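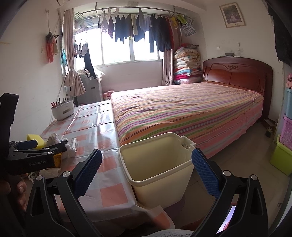 What do you do with a table that everybody puts things on and nobody clears?
Give it one bin, one hour and one rule: whatever is on the table at the end of the hour goes where it lives, or it goes in the trash.

I have been running on this system since June, when I moved into a room where the table and the bed are close enough to be considered the same piece of furniture. I sit on one and eat off the other. I pay bills there. I have cut my own bangs there, and we will not be discussing it.

The trouble with a low table beside a bed is that it's at the exact height of a hand letting go. You come in, you sit down, and whatever you were holding is now on the table. It stays there until it becomes part of the landscape. I once moved a packet of crackers to dust under it and put it back.

My friend Bernadette Arnaud has a theory that small rooms need more storage. Bernadette has a garage. I tried her way first and bought a three-tier rolling cart from a shop called Fluvham, and for two weeks I had a messy table and a messy cart. The cart went to Armindo Rocha downstairs, who keeps onions in it and seems very happy.

So now it's the bin. A plain cream plastic one, no lid, no compartments, no little chalkboard label that says "misc." I resisted labels because I know myself. If I own a container marked misc, I will fill it by Thanksgiving and be buried with it.

The hour goes like this. I set the timer for 60 minutes, because 30 makes me panic and 90 makes me sit down. Everything edible leaves first. Then wrappers, bags, and anything crinkly. I have strong feelings about crinkly things. An empty packet looks exactly like a full packet until you pick it up, and I have been let down that way more times than I care to say.

Then the bottles get stood up. Then pens go in the organizer (the pens are a separate post, and possibly a separate therapist). Whatever is left goes in the bin, the bin goes on the floor, and I wipe.
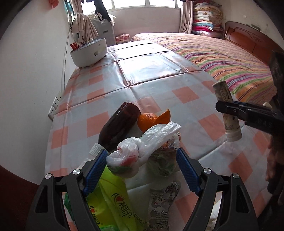 Last updated September 2026

A word on the tablecloth, as Lurdes Godinho wrote in to ask whether a plastic one is "giving up." Lurdes, it is, and I recommend it. Mine is checked and shiny and it still has the fold lines from the package. I've been told they come out with a hair dryer. I've been told a lot of things. What matters is that you can put greens and an orange down on it straight from shopping, peel half the orange, forget the other half, and the whole business wipes off with a yellow sponge and some dish soap. Try that with linen.

Groceries are my weak spot, by the way. The kitchen is shared and it's down a hallway, so the bags land on my table first "just for a second." A second, in my experience, lasts until I want to go to bed. The new rule is that vegetables don't get to sit. If it has leaves, it gets walked down the hall before my shoes come off. Snacks may wait their turn. Oranges are allowed to stay as long as they're whole, and a partly peeled one has to be finished by whoever started it, which has always been me.

A few things I've changed since I first put this up:

I stopped tidying the bed as part of the hour. The striped bedspread hides nothing and forgives nothing, and I was spending 57 minutes on wrinkles and 3 on the table. The bed gets its own time now. So does the big stack of quilts in the corner, which I have decided is furniture.

I stopped emptying the bin right away. It sits overnight. In the morning half of what's in there looks ridiculous and is much easier to throw out.

I gave up on the "one in, one out" rule Shahab Tehrani swears by. I tried it with snacks and just ended up eating one every time I bought one.

The table was clear for most of yesterday. Right now it has my tea on it, two receipts, a sock, and the timer, which I haven't started yet.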